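1 Nov 2025

Today I finally finished the comparison for the tissue task, and I want to write it down while I still remember it well.

The question was simple. When we collect demonstrations with the two hand-held grippers, does it matter if the person pulls the tissue with one gripper or with both? Erdal Tokgöz believed from the beginning that two is better. I was on the other side. I thought that two grippers give more variation between people, and variation is hard for the policy when the data set is small. We made it small on purpose: 367 demonstrations in total, from 7 people, divided between the two styles.

The morning went to the last recordings for the two-gripper style. The rule I wrote for it in May says that both finger pieces must hold the tissue before it leaves the box, and that they come in from the sides at an angle. It sounds clear on paper. In practice each person understands "at an angle" in a personal way, and I had to repeat the instruction many times. 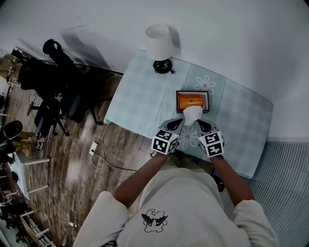

*Two-gripper style. Both finger pieces are on the tissue while it comes up out of the slit.*

The marker cubes gave me less trouble than last week. In the old recordings we lost the pose when the wrists turned inward, and Umgate, our tracking script, filled the hole with a straight line. I did not like this at all. A straight line looks very clean in the plot, but it is not what the hand did. Now Umgate throws away the whole demonstration if the hole is longer than 7 steps. We lose some data, and I sleep better.

After lunch I ran the evaluation, 100 trials for each style with the same box position list. The one-gripper policy took out a single tissue in 64 trials. The two-gripper policy was better than this, and the difference is too large for me to call it luck. So Erdal was right. I wrote him a message and he answered only with "Good," and then asked for the failure videos.

I watched many of them. With one gripper, the typical failure is that the tissue tears or slips near the slit. With two, the grippers sometimes close at different moments and the first one pushes the tissue back down. I think this is a timing problem in the data. It should be possible to see it in the finger width signal, but I have not checked.

Still open for tomorrow: repeat the evaluation with another box height, and ask Erdal if we report the thrown-away demonstrations in the table or only in the text. I prefer the table.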